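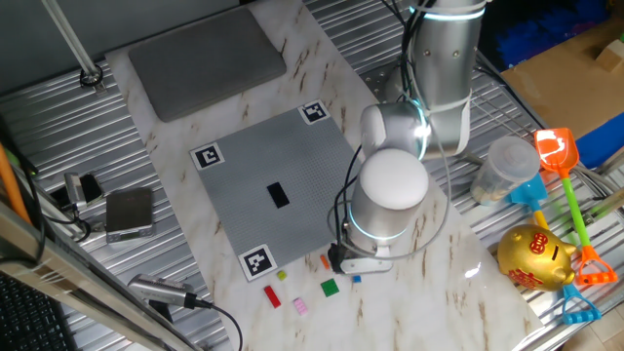 Cell 2, brick placement task. Baseplate with the black brick on it, loose bricks in front.

Forum: Manipulation and Teaching > Teleop and Hand Guiding
Thread: Hand guiding vs. remote control for stud-level placement

gantrymouse
Posted September 2024
Setup is in the picture. The task is to pick a loose brick, carry it to the gray plate and press it down next to the black one. I have been recording demonstrations two ways: grabbing the wrist and moving the arm by hand, and driving it from a Grindholm leader arm on the next bench. The hand-guided runs look smoother on playback but the policy trained on them misses the studs more often. The remote runs are jerky and slow and the policy does better. Same number of episodes in each set. I expected the opposite. Has anyone seen this?

tare_weight
Are you recording camera images during the hand-guided runs? If so, your forearm is in every one of them, and it won't be there when the policy runs. I would check that before looking at anything else.

gantrymouse
Yes, images are live in both modes. I could record joint positions by hand, then replay the trajectory with nobody near the arm and take the images from the replay.

tare_weight
Do that. It doubles the recording time but the data is usable. Reset the loose bricks to the same spots before replay or you will pair good motion with wrong pictures. Tape a printed outline to the table if you have to.

Chacko_88
Disagree that images are the whole story. In hand guiding you are supplying the insertion force with your own arm. The recorded joint positions say the gripper went down to the stud and stopped. They say nothing about how hard you pushed. On playback the controller goes to that position, meets resistance and either stalls above it or shoves the plate sideways. With the leader arm, the commanded position goes below the contact point, and that offset is what makes the press. Log commanded and measured separately and plot the difference at contact.

gantrymouse
Plotted it for one remote episode. Commanded Z is 2 mm under measured Z during the press. In the hand-guided set the two are identical the whole way, as you say.

Chacko_88
There you go. Train on commanded, not measured.

offset_nine
You can't train on commanded if there is no commanded. For hand guiding you would need a force sensor at the wrist, or a scripted press at the end. I teach the approach by hand, stop above the studs and let a force-limited move finish. It works for bricks. I would not bother with teleop for a job this simple.

Chacko_88
A scripted press is fine if the brick is square to the studs. If it is rotated a few degrees in the fingers it sits on top and you are pushing on plastic. A person driving remotely sees that and wiggles it in. That wiggle is the part worth demonstrating.

offset_nine
Or you grasp it straight in the first place. You are collecting demonstrations of how to fix a bad grasp.

mpacheco
Milagros Pacheco, I run the teaching cells at Weltomitz. We had both camps here in February and ended up keeping both. Notes from that work:
— Plate pose. You have printed markers on the corners and the arm is over the right one. Three are in view, which is plenty, but check that your pose code doesn't switch solutions when the arm moves across another one. Ours did, and the plate frame jumped mid-episode.
— Operator practice. Throw away the first 16 remote episodes from any new operator. People overshoot in Z until they learn the lag.
— Small bricks. The tiny ones are much harder to place remotely without a wrist view. We start new people on the larger rectangles.

gantrymouse
Thanks. I compute the plate pose once at the start of each episode and hold it. Is that a mistake?

mpacheco
Only if the plate moves. Pressing off-center can slide it. Either fix it down or recompute after each press with the arm retracted.

tare_weight
Is the plate fixed?

gantrymouse
No. I wanted varied plate angles, so it gets moved by hand between episodes.

tare_weight
Then some of your misses may be the plate creeping. Double-sided tape still lets you change the angle.

gantrymouse
Update. Re-recorded the hand-guided set with clean replay and a scripted press, plate taped. The press runs at 5 N above the contact threshold. Misses are now level with the remote set for the rectangular bricks. The remote set is still ahead on the tiny ones. Logs were resampled in Prolgate with a 2000 ms window around contact, if anyone wants to match settings.

offset_nine
Level on rectangles with a fraction of the operator effort. I'm keeping my position.

Chacko_88
And behind on the small ones, where the grasp is never straight. Keeping mine. Can you post the commanded/measured plot for the tiny bricks?

gantrymouse
Will do once the remaining episodes are labeled.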